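Nadlow Community Kitchens
Put-away automation project: report to the Bech Fund
Reporting period ending 4 September 2023

Summary

The project is on budget and three weeks behind the plan agreed in the grant letter. The simulation stage is finished except for bottles. The arm has been mounted at the Erotmont site but is not yet switched on during working shifts. Two job descriptions have been rewritten and a third is under discussion with the staff it affects.

Background for new readers

Erotmont sends out 670 meals on a full day. At the end of each shift the kitchen assistants wash up, dry, and put everything back in the wall cabinets over the sinks. In our 2022 survey, reaching overhead was the task staff most often linked to shoulder and neck pain. The grant pays for an arm that takes over the overhead part of the work. Washing, drying and checking stay with people.

Work done in simulation

All handling tasks are first run in a simulated kitchen supplied by Sturix. The simulated sink, faucet and wall cabinet are laid out in the same order as the training bay at Erotmont, although the finishes differ. We started with food items and bottles on the cabinet shelves, as these are what staff reach for most during prep.
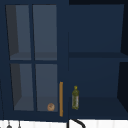 A task is released to the real arm only after 400 simulated runs in a row without a drop or a collision. Rolls and other small baked items met that mark in the second month. Bowls and plates followed. Bottles have not met it. The best unbroken series so far is 242 runs, and the failures are nearly all of one type: the gripper touches the neck of the bottle on the way out and tips it. Sturix has changed the exit path twice. The second change helped, and a third is being tested.

We had planned to run the sink area as a separate task. After the first month we combined it with the cabinet work, since staff told us they never do one without the other. This added work at the start and accounts for one of the three weeks we have lost. The other two went to the bottle problem.

Staff consultation

We held four sessions with the kitchen assistants, all in paid time. The simulated runs were shown on a screen and staff were asked to stop them whenever they saw something they would do differently. Most of the stops were about the sink. Staff did not want the arm over the basin while anyone had their hands in it, and they wanted a stop button they could press with an elbow.
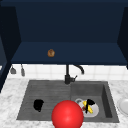

Adoración Toledo asked for it to be recorded that the assistants were not against the arm, but wanted to know in writing what happens to the last half hour of the shift once it no longer takes half an hour. She also said that a slow arm would leave people standing around waiting for it, and that this would be worse than doing the job themselves.

We have answered the first point. Hours will not be cut during the grant period or for 12 months after it. The time freed up goes to allergen labeling and stock checks, which have been done by whoever was available and have often been late. On the second point we do not have a good answer yet. In simulation the arm needs longer than a person to clear one sink. We expect the difference to matter less when it works through the break, but this has to be tried on site.

The elbow stop was fitted to the training bay last week. The rule about hands in the basin is now part of the control software and cannot be turned off by the shift lead.

Technical note: shelf handling
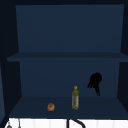
Prepared by Liên Vũ, Sturix, for Nadlow Community Kitchens

The lower shelf is the harder of the two. The arm has to come in under the middle board and leave the same way, and there is little height to spare above a tall bottle. We have limited the approach speed inside the cabinet and raised it outside, which keeps the total time close to what it was before.

Contact with the shelf board is now treated as a fault. Until July it was only logged. This made our results look worse for a time, but the count is one the kitchen can rely on.

Items left near the front edge of the shelf remain a concern. The arm handles them well enough, but a person opening the door in a hurry may knock them down. We suggest a low lip on the real shelves. The cost is small and could come out of the fittings line.

Changes to jobs

Two of the assistant posts now include supervising the arm. Both post holders have been moved up one pay step, and both completed 14 hours of training with Kolbrún Gunnlaugsson. The training covers starting and stopping, clearing a fault, wiping down the gripper, and when to refuse to use the arm at all. A third post, on evenings, would involve working alone with it. The staff have asked for that to wait until the daytime results are in, and we agree.

One effect we had not planned for concerns where things are kept. Assistants used to put items wherever there was room. The arm needs each item in an assigned place, and several people have found this irritating. Others, mainly newer staff, say they find things faster. We are keeping the upper shelves free for now and assigning places on the lower ones only, so that there is somewhere to put things that do not fit the plan.
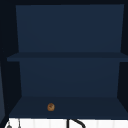

Spending

Equipment and installation are within the amounts approved. Training has cost more than expected because we are covering the shifts of people who attend. We ask permission to move the unspent travel money to the training line. No change to the total is requested.

Next period

Finish the bottle runs and release the task if it passes. Fit the shelf lips. Begin daytime use at one sink, with a supervising assistant present at all times. Repeat the shoulder and neck survey after eight weeks of use and send the results to the fund whether or not they show an improvement.

Questions about this report should go to Preben Ragnarsson at the Nadlow office.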